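# Chapter 6: Energy Balance and Recovery in Endurance Training

Most people who begin an endurance program give careful thought to distance and pace. Fewer give the same thought to what happens between sessions. This chapter considers the relationship between the energy an athlete spends in training and the energy taken in through ordinary meals. It also introduces the principles of recovery that are applied to swimming, cycling, and rowing in Chapters 7 and 8.

Students should have completed Chapter 5 before beginning. The terms *training load*, *glycogen*, and *resting rate* are used here as they were defined there.

## 6.1 Energy Spent and Energy Replaced

The body uses energy at all times, including during sleep. Exercise adds to this base amount. An adult whose daily needs are 2,000 calories without training will need more on a day that includes a long bicycle ride, and the difference must come either from food or from the body's own stores.

Consider a cyclist who spends 632 calories during a morning ride on the Cloltdale river path. If meals for the rest of the day remain unchanged, the cyclist ends the day with a shortfall of that size. A single shortfall is seldom a concern. Repeated day after day, it can lead to poor sleep, slow healing, and a steady loss of power that is often mistaken for lack of effort.

Appetite is an imperfect guide. Many athletes report little hunger in the period directly after hard exercise and strong hunger late in the evening. For this reason, the Pacheco training plan, which is used in the exercises throughout this unit, sets meal times alongside session times on the same weekly sheet.

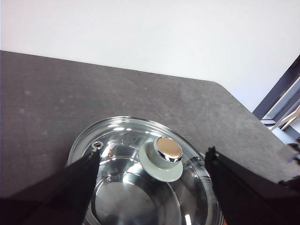

## 6.2 The Role of Carbohydrate

Carbohydrate is stored in the muscles and the liver as glycogen. These stores are limited, and sustained work at a moderate or hard pace draws on them heavily. Rice, oats, potatoes, beans, and bread are common sources, and all can be prepared at low cost in a home kitchen.

Planning matters more than variety in the early weeks of a program. An athlete who returns home tired is more likely to eat well if the meal requires few steps. Grains and stews suit this purpose, as they may be made in larger amounts and divided over several days. Cooked food that is to be kept should be cooled and refrigerated promptly.
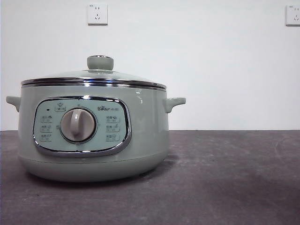

*Figure 6.1. Electric cooker with a domed glass lid.*

Protein supports the repair of muscle tissue and should be spread across the day's meals. Fat supplies energy during long, easy work. Neither replaces carbohydrate in the hours before a demanding session, and a meal high in fat may cause discomfort if eaten shortly before a race.

## 6.3 Rest as Part of the Program

Training produces fatigue first and improvement later. The improvement depends on rest. The Pacheco plan includes 2 rest days in each week, and these days are not to be exchanged for missed sessions.

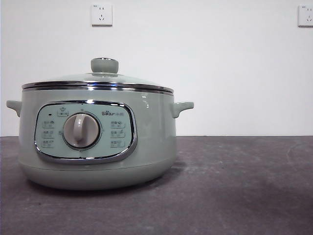
Rest days do not require complete inactivity. Walking, light stretching, and household tasks are acceptable, provided that they leave the athlete no more tired than before. Meals on these days should remain regular. A common error is to cut food sharply on the ground that no training has taken place, although the muscles are still restoring what was used the day before.

The case study at the end of this chapter follows the Dotel Rowing Club through its preparation for the Prarkiment regatta in May. Students will compare the club's weekly training load with its meal records and identify the point at which recovery began to fall behind.

### Key Terms

- energy balance
- shortfall
- rest day
- recovery meal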